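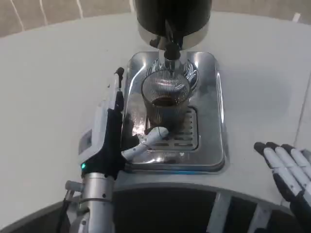

Coffee point automation at Dundasgate

The coffee point at Dundasgate is a staff refreshment counter on the ground floor of an office and warehouse site in Broslow. Coffee there is made and handed over by a two-armed robot working at a white table. The site has 656 employees, and the counter is open to all of them and to drivers waiting at the goods entrance. It is run by Long, the catering contractor for the building, while the robot is maintained by Rivton under a separate agreement.

Background

Until the change, the counter was staffed from early morning to late afternoon by two attendants working overlapping shifts. Night workers had no service and used a vending machine in the corridor. A staff survey carried out by the site's works council found that the lack of hot drinks at night was the second most common complaint after parking. Long first proposed a second vending machine. The works council objected that the existing one was often out of order, and asked for something that used the same coffee and the same cups as the day service.

The robot began work on June 18, 2022, at first only on the night shift. It took over the morning service in October of that year, after the counter had been moved away from the main door to shorten the queue.

Operation

The robot has two jointed hands, each with a thumb and fingers, fitted to silver forearms. It works at an ordinary type of coffee machine with a spout above a drip tray, and drinks are served in clear ribbed glasses. Orders are placed on a screen at the end of the counter or by staff card. The robot makes one drink at a time. Milk drinks are available only while an attendant is present, as the milk has to be kept in a separate fridge and checked by hand.

Glasses are returned to a rack by the people who used them. In the first weeks many were left on desks, and the counter ran short of clean ones before the end of the night shift. Long bought 400 more and placed return racks on each floor.

The robot stops if someone reaches across the table. It doesn't start again until the person has moved back and an attendant or the shift supervisor has pressed the restart button.

Work of the attendants

Neither attendant lost their post, though both jobs changed. Jericho Marquez, who had served at the counter before the robot arrived, became the counter lead. His day now begins with filling the bean hopper and water tank, wiping down the drip tray and checking the hands for coffee residue. He also deals with faults

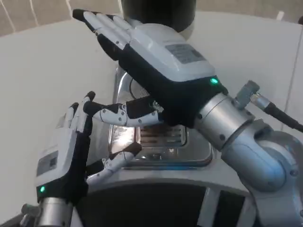
and keeps the log in which each stoppage is written down with its cause. Most entries in the first year concerned glasses put down in the wrong place, a full drip tray or a queue standing too close to the table. Faults in the arms themselves were less common and were passed to Rivton.

Marquez was given 40 hours of training, mostly on restarting the robot safely and on recognising worn finger joints. His grade was raised after the works council argued that the fault work went beyond the catering job description. The second attendant moved to the canteen kitchen and covers the counter during breaks and leave.

The most disputed point was working hours. Long had planned to leave the night service without any staff, which meant that the shift supervisor in the warehouse had to walk over whenever the robot stopped. Supervisors complained that this took them away from the loading bays. After several months Long added a short evening shift, during which the machine is cleaned and refilled for the night.

Reception

Night workers have generally been in favour of the service. Opinion among day staff has been more divided. Aldo Sala, who represented the office floors on the works council, supported the night service but voted against extending it to the mornings. He argued that the counter had been a place where people from different departments spoke to each other, and that fewer of them stayed once there was no attendant to talk to. A later request for a staffed hour in the middle of the morning was accepted, and milk drinks are sold mainly at that time.

Some complaints have concerned speed. A single black coffee takes longer than it did with an attendant, and the queue is longest at the change of shift. Long has said that it will not add a second robot while the counter remains in its present position.

See also

Goods entrance, Dundasgate
Staff canteen, Dundasgate
Works council agreements on new equipment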